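4.2 What changed at the key desk

The key desk at Hlongwane handles 328 sets a month, and until last November each one was sorted, tagged and hung by hand. The Trarano arm now takes most of the night returns. We expected the clerks to talk about speed. They talked far more about teaching, and this was the most exciting result of our study!

Under the Drorirgate scheme, clerks spend up to 2 hours of a shift showing the task with a pair of hand-held grippers. Three of them had never touched a machine of this kind before. Within weeks they were arguing happily over the best way to pinch a split ring, and whether the tag or the metal should be gripped first. Skills that had sat quietly in people's hands for years were suddenly being named, compared and passed on - to coworkers as much as to the arm.
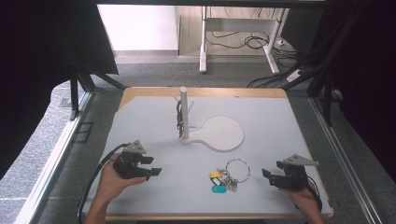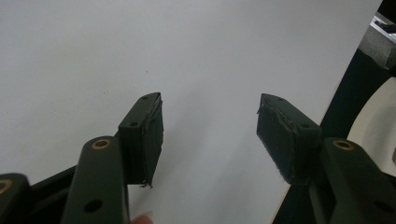

Figure 3. Demonstration work with the hand-held grippers. First panel: keys on the tabletop, with a gripper in each hand. Second panel: gripper fingers, open.

Not all of the change was welcome. Several clerks missed the slow evening hour of tagging, when most of the shop talk used to happen, and wrists got tired toward the end of a long block. Clilodetti responded by splitting the blocks and letting pairs work side by side, and the talk came back. After 200 recorded runs, the clerks also asked to choose which runs were kept for training. We return to that request in Section 5.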